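Parallel jaw or suction for mixed kitchen items?
Posted by Thibault Texier in Grippers and end effectors

I have one arm on a kitchen bench and budget for one end effector. The candidates are a Clusteck two-finger parallel jaw and a Drinham suction head with 4 cups. Items are fruit, mugs, canisters and boxes. Cycle time is not critical. Has anyone run both on the same controller?

Gizella Barta

Ran both in October on a Jaramillo controller, same waypoints, 5 attempts per item. The jaw was better on anything curved. Suction was faster on flat cardboard and useless on citrus peel – the cups never sealed.

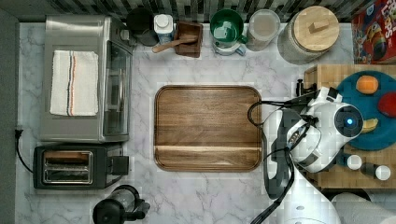 Cable routing cost us more time than the choice of fingers. A cable that loops out from the gripper head needs its own clearance volume in the planner, or the arm will plan straight through a row of canisters without registering them as a collision. Model the loop as a capsule and attach it to the wrist link. For fruit on a plate, approach from overhead and limit closing force before you tune anything else. Banana bruises well before an orange slips.

Fabrice Moulin

Suction. Less to tune.

Capucine Joly

Depends on the surface. Porous or textured items leak, and four cups on one vacuum line means one bad seal drops the rest. If you go that way, get check valves per cup. Our jaw pads were replaced after 4000 cycles – the rubber had glazed and mugs began to rotate in the grasp. The Olham pads fit with a 2 mm shim.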